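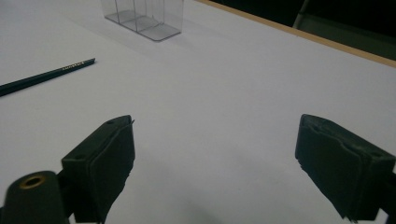

I've been going back and forth on finger pads for my hand-held gripper for weeks now, so I figured I'd write down how I compare them. You don't need a lab for this. A table, a pencil, one of those clear divided desk organizers, and an evening will do it.

My gripper is a Grulo body with printed fingers. I tried three coverings on it: the stock pads from Tsolakis, a stretchy wrap I cut myself, and a thin rubber sheet I ordered from Skestevent (slow shipping, nice stuff!).

Start with the camera, before you touch any pads. Open the fingers all the way and look at the video. You want both fingertips in view with plenty of table between them. If one side is hogging the picture, loosen the mount and nudge it over. Then lock the exposure. A white table will fool the auto setting every time, and your dark pads turn into two black blobs.

Now the pads themselves. Wipe the fingers down, stick on the first covering, and give it a good squeeze overnight in a clamp. I skipped the clamp the first time and was picking at loose corners the whole next day.

For the test I do the same little job over and over: pick up a pencil lying flat, carry it to the organizer, let it down into a compartment. Change the pencil's angle each time, because a pencil that's always lined up with your fingers is way too easy. Close slowly. If you snap the fingers shut, you're testing your wrist and learning very little about the pad — ask me how I know.

I did 300 tries per covering. The rubber sheet got 231 clean drops, and the wrap was 14 behind it. The stock pads were so slippery on glossy paint that I quit keeping score early and went to make a sandwich. 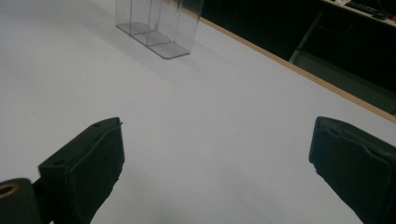

Moataz Benkirane wrote back after I sent him my numbers and told me to run the whole thing again with the coverings in a different order, as I'd surely gotten better at it by the last one. Fair point, and a painful one. The rubber sheet did go last. So if you copy this, switch coverings every few tries and keep a tally sheet for each.

Last bit: check the edges of the covering as you go. Once a strip starts to fray, write that down next to the try you're on, then decide if you want to keep going or re-wrap. I usually keep going.

Related posts
Beruvthorpe controller: first setup
Fouad Tahiri on picking a wrist camera
Printing gripper fingers that don't snap
Cheap clamps I keep buying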